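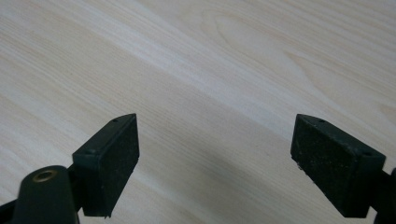 by Wutulier

Section 2: Oiling a new wooden tabletop

If you've come straight from Section 1, your top is sanded, the legs are off, and you're probably sick of dust. Good news, the dusty part is over. I use Drodico hard oil for this, the clear one in the 500 ml tin, and everything below is written with that in mind. If you bought a different oil, go by the drying times on your own tin and ignore mine.

Pale wood with long grain lines is lovely to oil, but it shows every drip and every swirl you left behind. Look along the top with a lamp held low at one end before you open anything. Swirls you can barely see now will jump out at you later, and I've learned that one twice.

What you need

The oil, a flat stick for stirring, three or four cotton rags with no fuzz on them, a white scrubbing pad, thin gloves, and a metal bucket of water for the used rags. An old T-shirt makes great rags — cut off the seams first or they'll leave lines.

CAUTION: Rags soaked in oil can heat up and catch fire on their own if you leave them in a heap. Put each one in the bucket of water as soon as you finish with it, then spread them flat outside to dry before they go in the trash. Please don't skip this!

First coat

1. Vacuum the top, then wipe it with a barely damp rag. Give it an hour to dry.

2. Open a window. The smell isn't awful, but it hangs around.

3. Stir the tin slowly, right down to the bottom. Don't shake it, or you'll be chasing bubbles all afternoon.

4. Do the underside first. I know, I know, it's the side you'll never see. But a board that's oiled on one face only can cup, and it's also a nice place to practice.

5. Flip the top onto clean blocks once the underside is dry to the touch. Pour out a puddle of oil the size of a jar lid and spread it with the pad, always going with the grain. Add more as you need it.

6. Wait ten minutes, then wipe off whatever is still sitting on the surface. Be thorough. If the top feels sticky the next day, you left too much on.

7. Do the edges last, with whatever oil is left in the rag. End grain drinks a lot, so go back over it if it looks dull after a few minutes.

NOTE: The color will warm up a bit. Test a spot on the underside if you're worried, and let it dry fully before you make up your mind.

Second coat

8. Leave the first coat overnight. In November I give it a full extra day, because my garage is cold and the oil just sits there.

9. Rub the surface lightly with the clean side of the pad. You want to knock down the little raised fibers and stop there. Wipe off the dust.

10. Repeat steps 5 to 7 with half as much oil. Two coats is plenty for a desk. For a kitchen table I'd go to three.

After that

You can put a mug on it after a day, with a coaster, but keep water and heavy things off it for a week (mine got a laptop on day two and it survived, so I'm not going to lecture you). Close the tin tightly and store it upside down for a minute before setting it back on the shelf, which helps the lid seal.

The legs go back on in Section 3. Leave the bolts loose until all four are in.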